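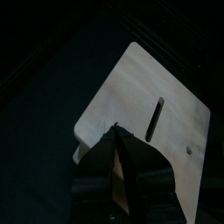 Slot (opening)

A slot is a long, narrow opening cut or moulded through a sheet, board or panel. It differs from a round hole in being longer than it is wide, and from a groove in passing all the way through the material. Slots are used for hanging, carrying, fastening, draining and posting, and are found on household goods, furniture, clothing and machines.

Shape

The simplest slot has two straight, parallel sides joined by a half circle at each end. This shape is often called an obround or a stadium. Square-ended slots are also made, but sharp inside corners tend to gather stress, and in brittle materials a crack will usually start there. They are also harder to wipe clean.

The length of a slot is given in two ways. Overall length runs from one end of the opening to the other. Centre length runs between the middle points of the two end curves, and is shorter by the width of the slot. Drawings that do not say which is meant are a common source of wrongly made parts.

Making

In wood, a slot was traditionally made by boring a hole at each end and sawing out the waste between them. The sides were then pared straight with a chisel or file. A router following a template does the same work in one operation and leaves rounded ends, as the cutter is itself round. In sheet metal, slots are punched, milled or cut by laser. In plastics they are usually formed in the mould, with a slight taper so that the part comes away freely.

The rim may be left square, bevelled or rounded over. Rounding is usual where the slot will be held in the hand.

Uses

Hand slots let a person lift or carry a flat object with one hand. They appear on trays, stool seats, crates and kitchen boards. A hand slot has to be wide enough for the fingers to pass through and long enough for four of them side by side. It is generally placed near one edge for carrying upright, or near the middle when the object is to be carried flat.

Hanging slots fit over a nail, peg or rail. The keyhole slot, wide at one end and narrow at the other, is a variant that grips the head of a screw.

Adjusting slots allow a bolt to be moved before it is tightened. They are common on brackets and shelf supports, where the holes in the two parts may not line up exactly.

Coin and letter slots admit a flat object and keep out larger ones. Many have a flap on the inner side.

Strength

A slot weakens a board, most of all when it runs across the grain. Joiners therefore tend to place slots along the grain where they can, and leave a good margin between the opening and the nearest edge — twice the slot's width is an old workshop rule. Thicker material, or a strip fixed behind the opening, makes up for some of the loss.

See also

Groove
Keyhole
Mortise
Stadium (geometry)

Page last changed 2022-01-19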